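Washing and storing down and padded jackets: frequently asked questions

Last updated Tuesday, January 11, 2022

These are the questions that come in most often at the Plekwood repair and laundry counter. If yours is not answered, bring the jacket in or write to us using the form at the foot of the page.

How do I know if my jacket is down or synthetic?

Read the label sewn into the side seam, usually on the left as you wear it. It will say down, down and feather, or polyester. If the label has been cut out, pinch a section between two fingers. Down feels like almost nothing, and you may feel the odd thin quill. Synthetic padding feels like an even sheet or like small soft clumps. If you still can't tell, treat it as down.

How often should I wash it?

Once or twice a season is enough for a jacket worn most days. Grease from skin and hair builds up at the collar and cuffs first, and those can be cleaned on their own with a damp cloth and a little soap. A jacket that has gone flat all over and smells stale needs a full wash.

What should I do before it goes in the machine?

Empty the pockets, including the inside one. Close all zippers and undo any drawcords. Take off the hood if it comes off, and any fur trim, which is washed separately or not at all. Then lay the jacket out flat, a bed is fine, and go over the seams and shell for small tears. A tear that leaks one feather now will leak a great deal more in the wash. Cover it with repair tape or sew it first. 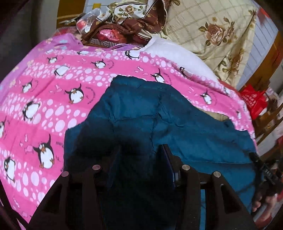
Marks on the shell can be treated at the same time. Work a drop of liquid soap in with a soft toothbrush and leave it for ten minutes. Don't use stain sticks with bleach in them, even on a white jacket.

Which detergent is safe?

For down, use a cleaner sold for down. Ordinary detergent can strip the natural oils from the feathers. For synthetic padding, a mild liquid detergent is fine, at half the usual amount. Never use fabric softener on either. At the counter we sell Lallemier down wash in the small bottle and the refill size.

What machine settings should I use?

Front loader, gentle cycle, 30 degrees Celsius or the cold setting, low spin. Add a second rinse. Top loaders with a center post can twist and tear a jacket, so use the front loaders at a laundromat if that is what you have at home. Wash one jacket at a time.

If the care label gives different instructions, follow the label.

It came out in wet lumps. Is it ruined?

Almost certainly not. Wet down always clumps and looks terrible. Support the jacket from underneath when you lift it out, as the weight of the water can tear the inner walls. Press the water out with a towel and do not wring it.

How do I dry it?

Tumble dry on low with two or three clean tennis balls or dryer balls. Stop every half hour, take the jacket out, and break up the lumps with your fingers. A thick down jacket can take three hours or more. It will feel dry on the outside well before the filling is, so when you think it is done, give it one more cycle.

Synthetic jackets dry much faster. They can also be dried flat on a rack, turned over once or twice. Keep both kinds off radiators.

What if I don't have a dryer?

A synthetic jacket will manage without one. For down we don't recommend it in winter. In July, with a dry breeze and a lot of patience, it can be done over two or three days, with the jacket brought in at night.

Where should I keep it over the summer?

Somewhere dry, with room around it. A wide hanger in a closet is good, and so is lying loosely folded on a shelf or on a spare bed under a sheet. The small stuff sack that came with the jacket is for travel only. Vacuum bags save space but flatten the filling, and some jackets never come all the way back.

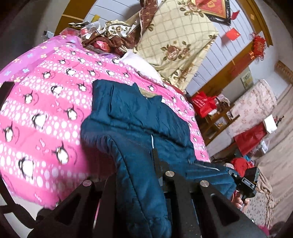

Nafula Ndung'u wrote in to disagree with us on this point: "I have used vacuum bags for a synthetic parka four summers running and it fluffs up after twenty minutes in the dryer. I would not do it with down, but I think your answer is too strict for people in small apartments." That is a fair comment. If you have no other space, bag a synthetic jacket only, make sure it is completely dry, and let out some of the air so it is not pressed hard.

Can you replace a zipper?

Yes. A full front zipper costs $40, including the zipper, in black or gray. Other colors have to be ordered. Often only the slider is worn, and that is a much cheaper job, so let us look at it first.

Can you add more down?

We can top up jackets with sewn-through sections. Box-wall jackets go out to the Barbosa workshop and take longer - ask for a quote before you decide.

My jacket no longer keeps off the rain. Why?

The coating on the shell wears off with use and washing. Wash the jacket, dry it, and then apply a spray-on water repellent to the outside. Wash-in products also coat the lining, and we don't use them on padded jackets.

How do I check on a repair?

Call the counter, extension 1058, and give the number on your ticket. Finished items are kept for six weeks.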